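Notebook, natural dye bench, Clarkum workshop
Friday, May 7, 2021

Pomegranate rind on wool, second series. The October series used dried rind from the Halliday bag and gave a flat khaki at every mordant level. Working assumption is that the rind was old. This series uses fresh rind only.

Yarn: Romum 2-ply, undyed, scoured last week, not re-scoured. Skeins tagged with knotted string because the paper tags came off in the last bath.

Rind stripped by hand, pith left on, chopped coarse. Arils and membrane set aside, not used. 636 g rind into the steel pot, cold water to cover, left overnight. Heated slowly, held below a simmer for 45 minutes, strained through cloth. Liquor brown-yellow, slightly cloudy. Did not filter again.
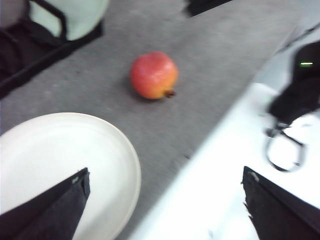

Leave the pith out next time, was the comment from the Narkholm bench, on the grounds that it clouds the liquor and adds nothing to the color. Possible. I have no side-by-side to support it or rule it out. Will split one batch and run both.

Mordant: alum on half the skeins, none on the rest. Rind carries enough tannin that the unmordanted skeins should still take color. They did. After one hour in the bath:

No alum: dull gold, even, slight harshness in the hand.
Alum: clearer yellow, a little green in daylight. Two skeins streaked where they were tied too tight.

Iron afterbath on one skein from each group. Both went gray-olive within a few minutes and kept darkening after they were lifted. Pulled them early and rinsed until the water ran clear. The alum skein stayed greener.

pH of the liquor not recorded. The strips were past date and gave two different readings from the same cup. New strips ordered.

Exhaust bath kept in the covered bucket, 800 ml drawn off for a cotton test. Cotton strip is in it now, no reading yet. 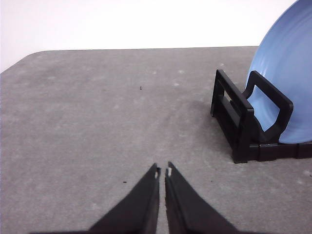

Halliday's reply on the dried rind came in after lunch: the bag was from the previous season's stock and had been stored open, so they would expect weak yellows from it and suggest doubling the weight. That agrees with the October result. It does not account for the khaki on the alum skeins, which looked more like iron contamination to me. Check the old pot for chips in the enamel before it goes back into use.

To do:
Lightfast strips in the south window, half covered.
Wash test, one cutting per skein, neutral soap.
Retie all skeins looser, figure-eight ties.
Label the exhaust bucket.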